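May, evening, Cotemstead workshop

Back on the Symonenko. For anyone picking this up cold: it's the little rear-engined coupe, numbers-matching, 1,323 cc, last on the road before any of us were looking after it, and the owner wants it driving again before he wants it pretty. Suits me. I'd much sooner get the thing running on tatty paint than stare at a gorgeous shell with no loom in it.

Carbs first. I had both of them apart last week and put them back with the new jets, and tonight was meant to be a quick balance and home for tea. Ha. The left one pulls nicely and the right one hunts up and down at idle like it can't make its mind up. Swapped the idle jets side to side and the fault stayed on the right, so it isn't the jets. Sprayed round the manifold flange and got a definite change in note at the back stud, so I'm fairly sure we have an air leak there. Pulled the manifold off and put a straight edge across it and yes, there's daylight under it at the rear. Not a lot, but enough. It's gone in the box for Traltine to skim when Severyn next drives over. (Severyn, if you're reading this, it's the grey box by the door, NOT the one with the door handles in it. Please.)

While the manifold was off I had a proper look at the studs. Two have been wound in cross-threaded at some point and then bullied straight. I got one out with two nuts locked together and a lot of heat. The other is still in there. I've soaked it and left it alone because I was getting cross, and that's when I snap things.

Clutch cable: the new one from Traltemura is 14 mm too long in the outer. I measured it against the old one three times because I didn't want to be the idiot who rang up to complain and was wrong. Rang them, very nice about it, they think it's the cable for the later box and they're posting the right one. Don't fit the long one "just to move it about the yard", the pedal ends up on the floor and you can't get reverse.
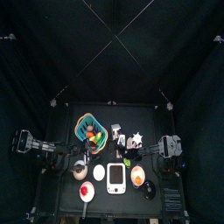
Black table and its enclosure, wires crossed over the top.

Brakes next. Rear cylinders are both weeping so I've stopped pretending I can save them. Fronts are better than I feared, pistons came out clean with the airline and a rag, and one of them has a tiny mark near the lip that polished away. New seals all round anyway. I had the flare tool out for the long pipe to the back axle and made a complete mess of the first end, the flare came out lopsided. Cut it off, deburred it properly this time, second go was lovely! There's still 300 mm of spare on that pipe so no harm done, but I've put a tag on it so the next person doesn't trim it to fit before it's been offered up.

Torque for the caliper bolts: the workshop book and the supplement disagree, and I've gone with the supplement as it's the later one. Somebody please check me on that before it goes anywhere near a road.

Severyn's idea about the fuel tank: he reckons we should run it off a can on the bench for first start and leave the tank sender until the interior's out. I said no on Monday-morning principle and then thought about it over a brew and he's right, so the can it is. The old tank can stay where it is for now with the outlet bunged.

Electrics, briefly, as I only had half an hour left in me. Nearside indicator works. Offside works if you hold the column. Horn works whenever it fancies. I found a join under the dash made of what I think is bell wire and sticking plaster, and I've cut that out and done it again with a proper crimp. Fuse box needs a good clean, every contact is green.

To do:
Manifold to Traltine
Second stud, fresh tap if it comes out ugly
Order rear cylinders, both sides
11 mm brake spanner has gone missing again, look under the bench
Ask owner about the seat runners, does he want the originals or the ones that move

Kettle's on its last legs too.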